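What's the name of the hospital comedy with the improv cast?

Trying to find a show for my sister. Hospital comedy, set in a place called Grevside. Half the cast came from an improv troupe and they did a reunion podcast last June.

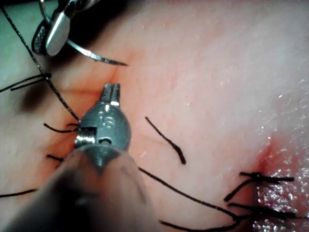
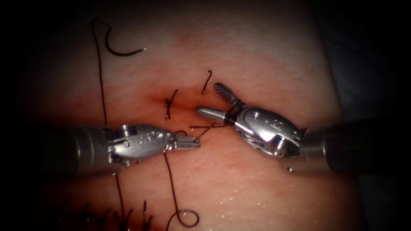

Page 1 of 12

I only saw the pilot and the one with the quiz night. Is it streaming anywhere?

Naseri
Sounds like Trakunside. It ran for 23 episodes in the early 2000s and Grevside is the hospital – the town never gets a name. The podcast is the two leads rewatching it, new one every Saturday. You can skip the first 10 minutes, it's mostly ads.

Skinex
Never heard of it. Have you tried searching the cast?

gravy_boat
Naseri is right. I don't know about streaming, but my library has the DVD set. The quiz night one is on disc two. The music is different from when it aired, so don't be surprised if the ending feels off.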